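Support > Desktop Systems > Warano 232 > Opening the Case

4.2 Before Fitting a Processor

1. Shut down the computer and unplug the power cord.
2. Hold the power button for 2 seconds.
3. Lay the case on its side and remove the side panel.

CAUTION: Do not touch the contacts in the processor socket. 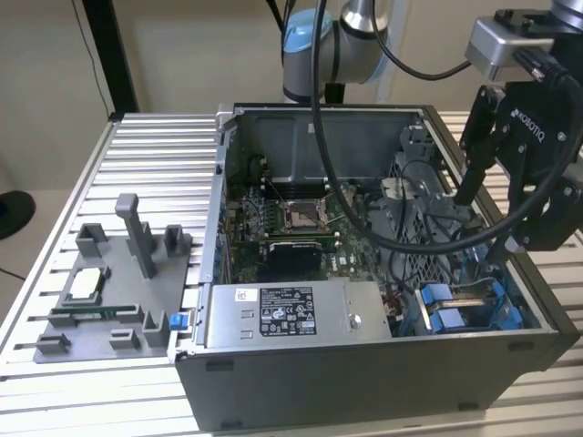 Firdevs Dönmez adds that the cord should come out at the wall outlet as well, even where the power strip has its own switch.

4. Proceed to Section 4.3.

We use cookies to improve this site. Accept | Settings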